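Trusport Help: Recording Demonstrations

Frequently asked questions for new operators

What is a demonstration?
One complete run of a task, with you steering the arm from start to finish. The Dirnbridge kitchen tasks are all recorded in simulation. The arm copies your hand controller and the software saves its joint positions, the gripper state and the camera views.

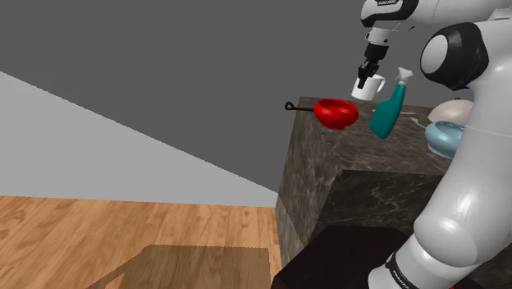
Simulated kitchen counter, with the gripper at the mug.

Do I need experience with robots?
No. Most operators are comfortable after 30 practice runs. Practice runs are not added to the training set.

How should I approach the mug?
Slowly, from above. Look at the rim and the handle before you close the fingers. If the mug slips, open the gripper and try again in the same run. Recoveries are useful and we keep them.

Why are there so many other objects on the counter?
The layout changes between runs so that the robot learns to find the mug among other things. Leave the other objects alone unless the task text mentions them.

The arm is blocking my view. What can I do?
Press the view button to switch cameras. A higher view helps when the forearm covers part of the counter.

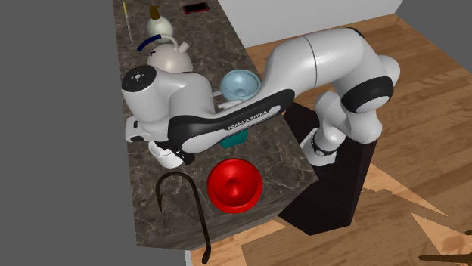 How long should a run take?
Aim for 23 seconds or less on single-object tasks. Longer runs are accepted, but long pauses are trimmed.

How many runs do you need from me?
A full set is 493 runs, split into 4 blocks. You can stop between blocks and your place is saved.

Can I guide a real arm by hand?
Only on the Lauritsen bench. Hand guiding has its own training sheet, and you need to finish a full simulated set first.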